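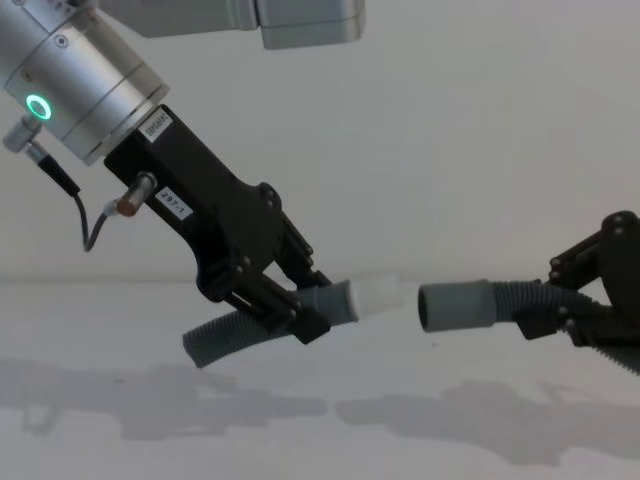 Skiklow Automation – Equipment Planning Office

Skiklow sets equipment budget for two-arm hose assembly cells

Skiklow has approved a purchasing plan for two-arm robot cells at its Chornovol plant, to be used for joining corrugated hoses by means of push-fit connectors. Ordering opens in February. The first cell will be bought outright and the remainder leased, subject to acceptance results.

The task set for tender is narrow. Each arm grips a length of grey corrugated hose; one hose ends in a cuff fitted with a short white connector, the other in an open cuff. The two ends must be brought into line and joined. Flexible hose is harder to budget for than rigid pipe: the free length droops and pulls on the grip, so payload figures alone do not settle the choice of arm.

Bidders are asked to price the following separately:

Arms and controllers, per pair
Grippers, including one spare set of fingers per arm
Sensors, cabling and cable routing at the wrist
Table, guarding and floor fixings
Installation, training and the first year of service

Acceptance will be based on a run of 800 joins at the plant, using hose from normal stock. Cycle time must not exceed 33 seconds, measured from both hoses being held to the connector being fully seated. A trial stopped for a dropped hose may be restarted once.

"Grippers and cabling were underpriced in our last round, and the difference came out of the maintenance budget," said Lourenço Mendes, head of equipment planning at Skiklow. "We want those lines shown in full – including the spare fingers – before we compare totals."

The plan allows 30 weeks from order to handover. Leased cells will run on a term of 39 months, with an option to buy at the end. Skiklow will supply its own part-tracking software, Jarix, and bidders should allow for one network connection per cell.

Stimodo will carry out the safety assessment under a separate contract. Its fee is not to be included in bids.

Tender documents are available on request from the Equipment Planning Office. Questions must be sent in writing, and replies will be copied to all bidders.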